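3.2 Table surface and small items

The second part of the study dealt with the tabletops used for sorting and putting away small household items. Earlier work by our group (Greter and Ochoa rooms, November) had looked only at shelves and drawers. A table differs from both in that things are set down on it for a short time, often in no fixed place, and are then moved to a container or left where they are.

The table in the Prandska room was wood, with a reddish-brown finish and a clear grain. We kept it as it was and did not cover it with a mat. Items were taken from the Pudau list, which has 60 entries, and were chosen to differ in shape and softness. Containers were open bowls without lids. Figure 4 shows a small item with a rounded cap and a bowl on the same table.
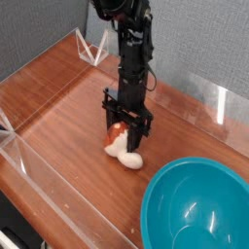 Figure 4. Small white and reddish-brown toy object and teal plastic bowl on the wooden tabletop.

Color contrast between item and surface was recorded for each entry on the list. Where an item had two colors, both were written down, and the one closer to the table color was used in the analysis. Reddish and brown parts were scored as low contrast on this table, and white parts as high contrast. Bowls were scored in the same way, using the color of the inside wall near the rim. Anqi Yin did the scoring for all 9 sessions, and the full set came to nearly 3,000 entries.

3.3 Table edges

Round and soft items can roll or slide when they are set down, and an open table edge changes how people place them. We therefore noted the kind of edge on every table. The Prandska table had low panels of clear acrylic, with small angled brackets standing at the panels. A gray fabric partition stood behind the back panel. Clear panels were preferred over solid ones for this room so that the full surface could be viewed from a seated position. Glare from the finish and from the panel edges was noted on the session sheet but was not scored.

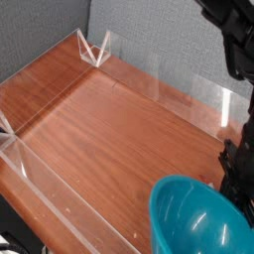
Does a low barrier change the usable area of a table?
It reduces it slightly. We measured the usable area inside the panels and left out a strip 50 mm wide along each one.

Tables without panels were measured to the edge of the top.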